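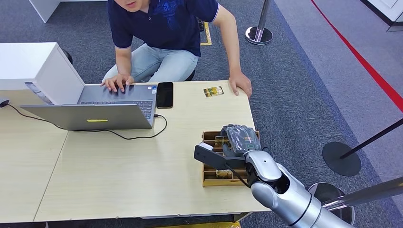 Budget season has come around again, and this year the spreadsheet landed on my desk, so you're getting my notes whether you asked for them or not! I've spent most of October trying to work out what a packing cell costs us before it packs a single thing. The arm is the easy part. You ask for a price, you get a price, you gulp, you move on. What I keep missing is everything that sits next to the arm. Look at the table: there's a laptop with a cable looping off the side, a phone lying beside it, a wooden tray with compartments for the small packets, and someone down in a crouch on the carpet to reach the keyboard. My first draft had one line for all of that. It said "misc."

So the second draft has its own section for what I'm now calling table stuff. Trays, cables, spare cables, a proper stand for the computer at a height where a grown person can type without squatting (my knees are voting for this one personally). None of it is expensive by itself, but it was ordered in dribs and drabs last year on three different cards, and it took me a whole afternoon to match the receipts. The grand total for last year's odds and ends came to $2,151, which made me sit up. We could have planned for that. We just didn't.

The trays deserve their own paragraph because I've become slightly obsessed with them. We got quotes from Ament and from Diekmann. Diekmann's price per tray is lower, but they want a minimum order and they charge again if you change the slot width, and we always change the slot width. Ament will cut nine at a time and doesn't mind if the ninth is different from the first. I've put Ament in the draft. If anyone at the Citdale site wants to share an order, tell me before the end of the month and I'll add your quantities to ours. Please send inside measurements! Last time I got outside measurements from two people and had to start the whole list over.

Then there's floor space, my other favorite topic. I used to plan a cell by the size of the table, and that is a terrible way to do it. You need the reach of the arm, a place for a person to stand on the far side, a way around for people who are only walking through, and something to mark where one ends and the next begins. Floor tape is cheap and I've been buying the cheapest. I'm switching to the heavier kind this year, and I've added a second roll of every color, as we always run out of one of them halfway through a corner. I've also put in a small amount for posts and belts, which I had left out completely until somebody very kindly wrote "and the posts?" in the margin of my draft. 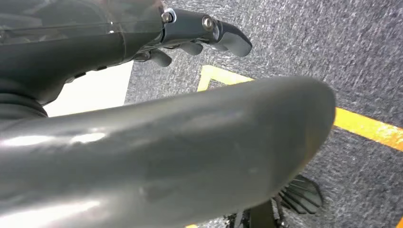
Should we buy a spare gripper now or wait until we need one?

Buy it now, in the same order as the arm. A spare ordered later goes through its own approval and its own shipping, and the cell sits idle for however long that takes. The quote from Utside has it at the same unit price either way, but freight is $334 if it ships alone and nothing if it goes in with the main order. I've put one spare in for each cell, plus a set of fingers and pads, which are the bits that see the most contact.

The service plan is the line I'm least sure of. Utside offers a yearly visit or a pay-as-you-go rate, and I went back and forth on it so many times that the cell in my spreadsheet has a comment on top of a comment. For now it's the yearly visit for the first year only, and we'll look at it again once we have a few months of our own numbers. If you've kept any kind of log of stoppages, even a messy one on the back of a packing list, I'd love a copy.

One more thing, and it's setup time. I've budgeted 3 weeks of hours for each new cell, up from the one week I had before. That covers teaching positions, trying different packets in the tray, moving the table, moving the table back, and all the typing in between. It looks like a lot on paper, and I do expect to be asked about it, so if you have old timesheets that back me up, please send those too.

The draft is in the shared folder under "Cells, second try." Comments are open until noon on the last working day of the month, and after that I'm locking the sheet.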